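What I Learned Keeping a Mileage Log for a Year

12/28/20 · 6 min read

I started writing down every mile I drove in my old wagon last January, mostly to settle an argument with myself about whether I should keep it. 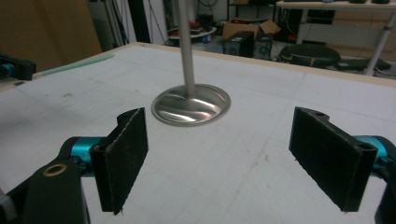

The argument went like this. The car is old, it uses oil, and the heater only works on the highest setting. On the other hand it is paid for, and I know what every noise means. I had a feeling that I hardly drove it, and I had another feeling that I spent a lot on it, and I had no numbers for either one.

So I bought a small spiral notebook and kept it in the door pocket with a pencil. A pen would have frozen. Each time I parked at home I wrote the odometer reading, where I had been, and anything I had paid for. I tried a phone app the year before and gave up after two weeks. I kept forgetting to start it, and it kept counting bus rides.

The first two months were dull to write down and dull to read back. Groceries, work, work, groceries, the dump. I drove the same 49 miles in most weeks, give or take a trip to the hardware store. Then spring came and I stopped going in to work, like a lot of people, and the log got very short. There is one page that covers six weeks. It has the pharmacy on it nine times.

What surprised me when I went back over it was how many of the trips were for one thing. A bag of onions. A stamp. One entry only says "Kuipers, closed." Kuipers is the garden supply place out past the reservoir, and I had driven out there without checking the hours. I did it again ten days later and wrote "Kuipers, closed again." I now keep a list on the fridge and go out when there are three things on it. That one change probably saved me more gas than anything else I did.

Money was harder to track than miles. I forgot parking meters completely until summer. I also wasn't sure what to do with things like the roof rack, which I bought secondhand through Drudosport in September. Is that a car expense or a hobby expense? I put it down as a car expense and then felt it made the car look bad, so I moved it. If you do this yourself, decide on that kind of thing early and stick with it.

The full cost for the year, with insurance, gas, one set of wiper blades, an inspection and the big repair, came to $1,173 without the roof rack. I would have guessed twice that. The big repair was a wheel bearing, and I had been driving with the radio turned up over it since before the log began.

The longest single trip was 98 miles each way, to the lake at Proltano. I took a cooler and a folding chair and stayed until it got dark. I wrote half a page about that one, even though the log was only supposed to be numbers — the water level, the road work, the price of gas at the only station up there. I like that page more than the rest of the book. I have been thinking that next year I should leave more room for notes.

I looked at a few proper log books before starting the second one. The Drolus one has printed columns for date, start, finish and purpose, and a pocket at the back for receipts. It is a nice enough book, but the columns are too narrow for my handwriting and there is nowhere to put a remark. I went with another plain notebook and ruled the pages myself. It took an evening. I drew a wide column on the right and left it without a heading.

A few practical things, in case they help.

Write the odometer reading when you get home, before you take anything out of the car. If I carried the bags in first, I never went back.

Don't round. I rounded for the whole of February and the totals never matched up afterward.

Tape the insurance bill and the inspection slip inside the cover. I spent an hour last week looking for the inspection slip and found it in a coat.

Add up each month when it ends. I left all of it for December and it took two nights with a calculator.

As for the argument, I'm keeping the car. The heater still needs looking at, and I have a quote for it somewhere. The first reading for the new book goes in on New Year's Day, when I drive over to the dump with the old carpet, if it's open. I have called to check, and the recording hadn't been updated.

We use cookies to improve your experience on this site. By continuing to browse, you agree to our cookie policy. Accept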